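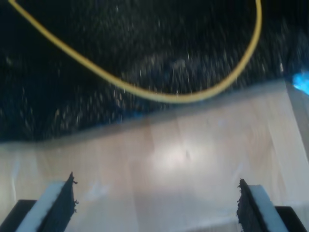
Cell 2 upkeep meeting, June
Minutes as taken, tidy later

Present: Issa Matar (chair), both shifts, stores, Zein on the phone for items 3 and 4 only.
Apologies: night lead.

1. Last minutes
Agreed. One correction, the spare wrist camera went to Jonari for repair, not Steto. Still not back. Stores to chase.

2. Finger pads
Main item, took most of the time. Pads on both fingers are ragged, worst at the tips, bits coming off. Day shift say grip on the small parts is fine in the middle of the pad and poor at the tip. Night shift have been closing the gripper lower to get round it. Issa not happy with that, closing lower puts the tips on the board.
Cycle counter read 1,924 when checked this morning. Was zeroed at the last pad change. Last set went longer than that, but it was the older foam from Wuva. Present set is the cheaper one. Some discussion of whether we saved anything. No, was the general view.
Agreed:
- change both pads together, never one side
- scrape old glue off the white plates with the plastic scraper, NOT the blade
- wipe plates, let them dry, press new pads on, leave clamped 32 minutes before first cycle
- zero the counter and write it on the sheet, initials as well please
- look at the pads every 200 cycles. If the tip is lifting, change, dont trim
Trimming came up again. Stores asked could the loose bits be snipped off to get another week. No. Tried it before, fingers ended up not matching and we chased the centring for a whole shift.
Order: one more box of the Wuva pads. Use up the cheap ones on the test stand.

3. Centring and speed
After pad change the open and closed positions need teaching again. Zein say run the short routine, full one only if the base blocks have been off. They have not. Short routine then.
Speed over the board was put up at some point, no note on the sheet of who or when. Camera picture is smearing on the fast moves and the part finder drops out. Zein want us to slow the approach only and leave the return as it is. Agreed, trial for a week. Issa to make the change, nobody else to touch the speed page until then.

4. Glare
Bright patch on the wood from the overhead lamp, sits right between the fingers on approach. Part finder sometimes takes it for a part. Options were: matt the board, move the lamp, mask it in software. Zein don't like masking as it would hide real parts too. Board can't go away for matting until there's a second one.
Lamp to be swung round first, costs nothing. If that doesnt do it, order a matt sheet. Day shift to try, report next time.

5. Yellow cable
Lying in a loop on the dark surface behind the board. Night shift asked if it matters. It does if anyone slides the board back. Clip it down along the rear. Leave some slack at the plug end, last time it was pulled tight and the plug worked loose.
Clips are in the Steto drawer, second one down. Use the screw type, the sticky ones don't hold on that surface.

6. Cleaning
Pad crumbs to be brushed off the board at each shift change, soft brush. No air line, it blows them up into the finger slides. Slides to be wiped and given a drop of the light oil when pads are changed. One drop. Somebody has been generous.

7. Spares
Finger plates, one pair left. Pad glue, half a tube, order with the pads. Base block screws fine.
Stores asked for part numbers to be put on the request slip and not just "gripper bits".

8. AOB
Check sheet has run out of rows, Issa printing a new one with a column for the pad make.
Stop button test to be done before the pad work and again after. Was being done after only.
Day shift want the stool back.

Actions
Issa: approach speed, new check sheet, order pads and glue
Day shift: pad change, short centring routine, lamp
Night shift: cable clips, brush, initials on the sheet
Stores: chase Jonari re camera, price for a second board

Next meeting when the speed trial is finished, same room, 2 pm.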